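Plomen series three moved to a "mini-event"?

Forum: Animation > Streaming and TV

saltmarsh_kev wrote:
So the streaming page for Plomen has changed again. Series three used to say ten episodes and now it says "a two-part event", which in my experience is what they call a thing once they've stopped paying for it. Has anybody seen anything official? I've been through the Adetar site and all I found was a press release from May about lunchboxes.

tinribs wrote:
Official as of this morning, 07/12/2021. Two specials, 50-odd minutes each, on Adetar+ only, and the weekly slot is gone. The statement says they are "thrilled to tell bigger stories in the Plomen universe". It's a show about a moth who runs a post office. I wasn't aware it had a universe.

saltmarsh_kev wrote:
It has a sorting room and a hill.

GobletOfSquash wrote:
I'm going to be the unpopular one and say good. Series two had at least four episodes where they plainly had one idea between them (the parcel is lost, the parcel is under the moth). Two long ones with a proper budget could be lovely. The Christmas special was long and everyone here cried at it, including people who now claim they had a cold.

tinribs wrote:
I did have a cold.

The Christmas special worked for the very reason that you'd had weeks of nothing happening beforehand. You knew that counter. You knew which drawer stuck. If you only get two big dramatic ones there's nothing for them to be bigger than.

owl_in_a_bin wrote:
Does anyone know if Flendlow are still animating it? The credits on the last few had Vanhove in there as well, and the backgrounds went very smooth. I liked it when you could see the brush marks.

GobletOfSquash wrote:
Vanhove did the night scenes from series two onwards. Flendlow are still the lead studio according to the announcement. I'd be surprised if half of you could tell which was which without looking at the credits.

owl_in_a_bin wrote:
I can tell. The Vanhove moon has an outline.

pellmell wrote:
Long post, sorry, I have opinions and a day off.

I don't think this is a cancellation in a party hat, or not quite. Adetar did the same with their other cartoons when the service launched. They take something people are fond of, chop the weekly run, and put out a couple of long ones so there's a big square picture for the front page of the app. It's a way of getting people to sign up, and then keeping them signed up by spacing the two parts out. I'd put money on part one landing the week before everyone's free trial ends.

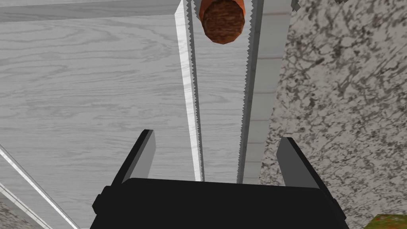
What annoys me is the back catalogue. Series one still isn't on there in the right order, and the episode with the flooded cellar has been missing since May. If you're going to ask me to pay for a service on the strength of one moth, I'd like all of the moth. I rang them about it and was told the episode was "resting".

I also think Goblet is being a bit hard on series two. The parcel being under the moth is a perfectly good plot. I've watched grown-up dramas with less.

tinribs wrote:
"Resting" is magnificent. I'm going to use that at work.

GobletOfSquash wrote:
I wasn't being hard, I've watched series two more than you have. I'm only saying it sagged. You can love something and notice that it sagged.

saltmarsh_kev wrote:
Can we not do series two again? The last thread about it ran to 449 replies and got locked over whether the stamp machine was a character.

owl_in_a_bin wrote:
It has a name in the credits.

saltmarsh_kev wrote:
Owl, no.

dandelion_tax wrote:
New here, hello. My daughter is six and she doesn't care about arcs or studios, she wants one before bath time. A 50-minute special is no good to me at all, it's either half a special and tears or a very late bath. The short ones were the right length for a child and, frankly, for me. Has anyone said whether they'll cut the specials into normal episodes later on?

pellmell wrote:
Welcome! Nothing said, but they did chop the Christmas one into four for the repeats. Be warned that they cut it in strange places. Part 2 ends with the moth halfway through a sneeze.

dandelion_tax wrote:
She'd enjoy that.

GobletOfSquash wrote:
There's a petition going round already, by the way. It was on 100 signatures when I looked at lunchtime and it's past 800 now. It asks for the full ten episodes back and "more hill".

tinribs wrote:
Signed it. I don't expect it'll do any good but I've signed worse. There was one a few years ago to get the theme tune put back to the slow version and they ignored that completely.

GobletOfSquash wrote:
The fast version is better.

tinribs wrote:
I'm going to make a cup of tea and pretend I didn't read that.

saltmarsh_kev wrote:
Back to the question, has anyone got a date for part one? The app just says "soon", and it said "soon" about the subtitles.

pellmell wrote:
Spring, if you believe the Flendlow page. Adetar haven't put a month on it. The Flendlow page also says series two is "coming this autumn", so I wouldn't book leave.

owl_in_a_bin wrote:
I've paused the trailer and it's definitely the outlined moon. So that's at least one night scene.

saltmarsh_kev wrote:
There's a trailer??

owl_in_a_bin wrote:
It's at the bottom of the lunchbox press release. You have to scroll past the flasks.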